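Tustby 4 planner, two months in
Rating: 4 out of 5

Quick one, been meaning to write this up since January. We use Tustby for motion planning and grasp sequencing on a collaborative arm, PC teardown and rebuild work. Came over from Detero, so most of this is me comparing the two. Sorry if you've never touched Detero.

Install. Fine. One license file, one config folder, done before lunch. The hand-eye calibration wizard is the best I've used – you jog to a handful of poses, it tells you which ones are junk, you redo those. Detero just gave you a number and wished you luck.

Planning speed. Good in open space. In a tight box with metal walls it slows down a lot, and if you leave the collision mesh at default detail it will sit and think and then hand you a path that goes the long way round the table. Drop the mesh detail outside the work zone. Keep it high inside. That one change fixed most of my complaints and it's buried on a settings page called Scene Budget, which tells you nothing.

Perception side is the Paiva plugin, sold seperately, 900 a seat. Ouch. Does part pose from depth plus a CAD model. Green board, green memory module, no problem. Shiny stuff is worse. Heatsink fins give it fits, and a processor lid under a ceiling light comes back tilted when it's sitting dead flat. We turned down the lights and added a flatness check in the sequence. Works, but I shouldn't have to write that myself at that price.

Sequence editor. Love it. Each step is a block, each block has its own force limit and its own retry rule. Copy a block, change the target, go. You can step backward too, with the arm replaying the approach in reverse at low speed. Huge time saver when you're setting up an insert and keep missing by a hair.
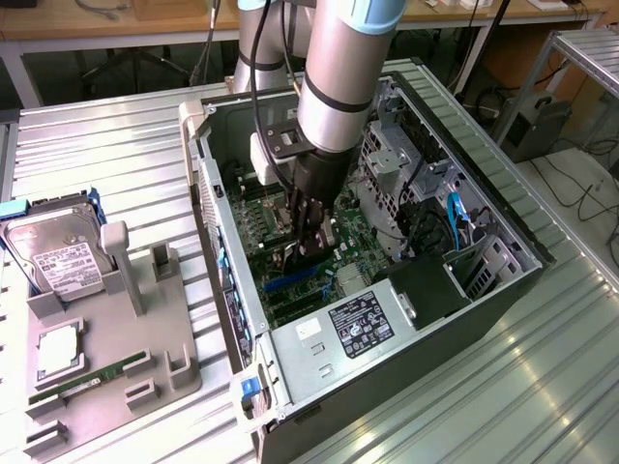 Guarded moves are the other big reason to buy. Set a speed, set a contact force, it goes down until it touches and stops. No drama. Detero had this but you had to script it. Tustby gives you a block with two sliders. Only gripe, the force graph updates late, so watching it live is pointless. Use the log.

Speaking of logs – every run gets saved with joint data and planner choices, and you can scrub through it next to the 3D view. Great. The files get huge though and there's no auto cleanup. Mine filled a drive over one Saturday. Set a limit before you leave anything running overnight.

Cable handling, nothing. It doesn't model cables in the workpiece at all. You draw a keep-out box by hand and hope. I know this is hard, but the brochure says "full scene awareness" and, well, no.

Support. Email only, decent answers, slow. The user forum run by Cata (the reseller) is faster and teh people there know the quirks.

Would I buy again? Yes for the editor and the guarded moves. Try the Paiva trial on your own parts first, especially anything polished. Version 5 is supposed to fix the late graph, will update this if it does.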